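"You buy the draught first, then the house"

Yamila Ibarra has been doing up old houses for 27 years and has opinions about putty. We caught her between jobs, on the phone mostly, her end of it in a van.

April 21, 2018

She starts before I've asked anything. Windows. People ring her up wanting kitchens and she wants to talk windows.

"They've spent 40 grand on worktops and there's a gale coming in behind the sofa. I say put your hand there. They put their hand there. Oh, they say."

Her firm is Bullavis – her, two joiners and whoever's free. The name was her grandfather's boat. Most of the work is small houses, damp ones, up the valley from Dolen, where the rain comes sideways from September on.
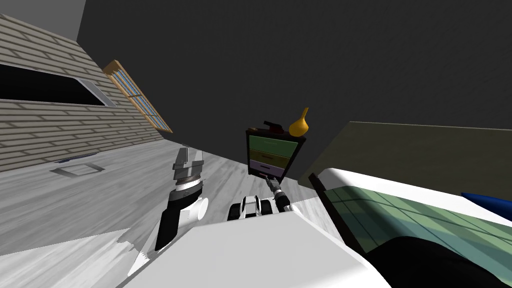
A tall, narrow window with small panes, set in a plank-clad wall.

So, repair or replace? Repair, nearly always. She gets quite cross about it. A rotten sill is a rotten sill, she says, it isn't a rotten window. Cut back to sound timber, let a new piece in, prime it, and for pity's sake prime the end grain. "That's where it drinks. Everyone paints the front, the front's fine."

Her biggest job was a row of cottages at Fuentealba. 1,761 panes, and she knows the number becuase she priced it per pane and got the price wrong. "I lost money on every single one. Lovely job though."

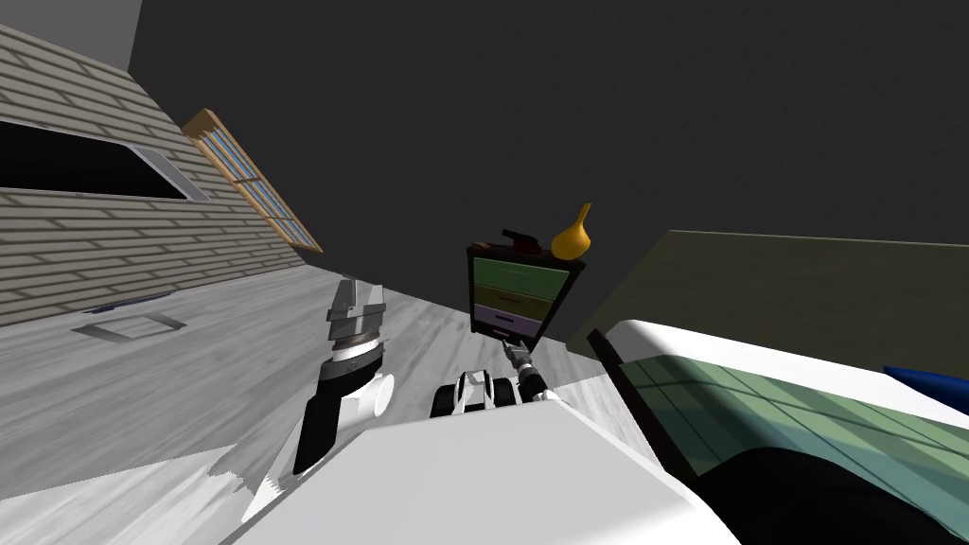 And floors? Leave them alone, mostly. She hates the big drum sanders from the hire shop. Hates them. Takes off years of wood in an afternoon and the tongues start showing, then the boards split, then you're on the phone to her. Wash it, let it dry properly, see what you've got. A lot of clients stop there and are happy.

"I had a man in Desen, sanded his hall three times in two years. Three! Kept changing his mind about the colour. There was hardly any floor left to have a colour."

Gaps between boards she fills with slivers of old pine, glued one side only so the floor can move. String and wax if money's tight. Not filler, it falls out by the first winter and you're hoovering it up till Easter.

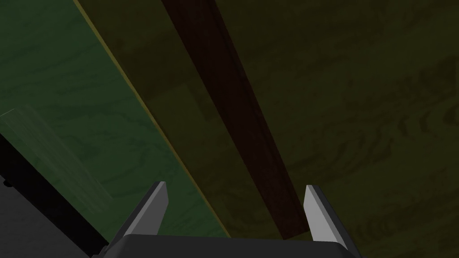

Wood texture in low light.

Money comes up a lot. She'll do a day's visit for 500, walk round, write it all down, and you can take the list to anyone you like. Some do. She says she doesnt mind, then says she minds a bit.

What goes first on the list? Gutters. Always gutters, then the ground outside, then windows. Heating a long way down. "A dry wall's a warm wall. I've said that so often my daughter does an impression."
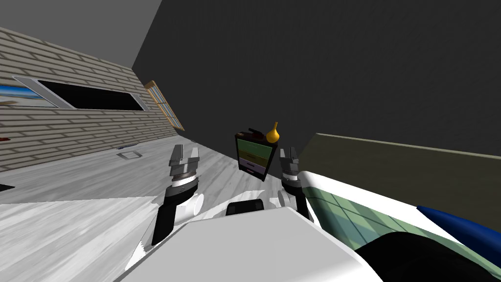
Furniture gets her going too. People push it hard up against an outside wall and then wonder about the mould behind. Leave a hand's width, she says, more if the wall faces north. And open the drawers now and again, let them breathe.

Her own house? Long pause. There's a bedroom window painted shut since she moved in. She's been meaning to get to it.

Last thing, then she has to go, someone's waiting on a delivery of lime. Would she buy another wreck? "Already looking at one. Don't print that." A bit later, by text – fine, print it.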